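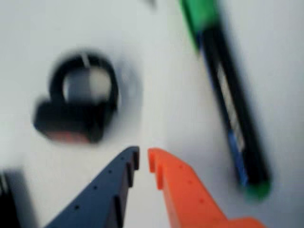 The open day at the Remisdale workshop is on Mon 7 December, and the doors are open from ten until four. Most people come to see the arms working at the table, so that is where most of the questions we get by email come from. Visitors are sometimes surprised at how ordinary the things on the table are. A marker with a green cap is a fair sample of what the gripper is given to deal with, and its two fingers, one dark blue and one orange, are the part you will be standing closest to. The answers have been updated from the June visit.

Do I need to book?

Yes, for the demonstrations. The rest of the building is open to anyone who turns up. Each demonstration takes 30 people and we run them through the day. Book through the Tasberg events page and bring the confirmation, on paper or on your phone.

How much does it cost?

Nothing. Parking is free too, in the Gagnon car park across the road. Please don't use the loading bay.

How long does a demonstration last?

Twenty-five minutes, plus questions. Leonor Mota runs the morning ones and Farah Chong the afternoon ones. They cover the same ground, though Farah spends longer on the software.

What will I see the robot do?

Picking up, moving and putting down small objects on a white tabletop. Some of it is driven by a person and some of it the robot does by itself. The presenter will say which is which before each run.

Will it ever drop something?

Yes. We don't edit the demonstrations, and if an attempt fails you will see it fail. Round things and thin things are the usual trouble. In June it took five goes to get hold of a pen lid and we left all five in.

Why are the two fingers different colours?

So that people can talk about them. "The orange one slipped" is quicker than working out whose left you mean. The colour makes no difference to how they grip.

What are the little holes along the fingers for?

They let us fix things on, such as a softer pad. The stepped inner edges are a separate matter and are there for grip. There will be a spare pair on the side bench which you can pick up and handle.

Can I have a go at driving it?

In the afternoon, yes. Put your name on the sheet at the desk when you arrive. Turns are three minutes each. Under-twelves need an adult standing with them.

Can I bring something for it to pick up?

Yes, if it is small, dry and unbreakable. No food, no glass, nothing with a blade. Hand it to the presenter and don't put it on the table yourself — the arm may be about to move.

Is it safe to stand near?

There is a line on the floor and you stay behind it while the arm is on. It moves slowly in demonstrations and there is a stop button at each end of the table.

Is the building accessible?

The workshop and the toilets are on the ground floor. The Watemen display is upstairs and there is a lift. Tell us when you book if you would like a seat at the front.

May I take photographs?

Of the equipment, yes. Ask before photographing other visitors. Please leave your flash off near the table, as it can upset the robot's cameras.

Is there anything to eat?

Tea, coffee and biscuits until three. The nearest café is 300 metres down the hill and is open on Mondays.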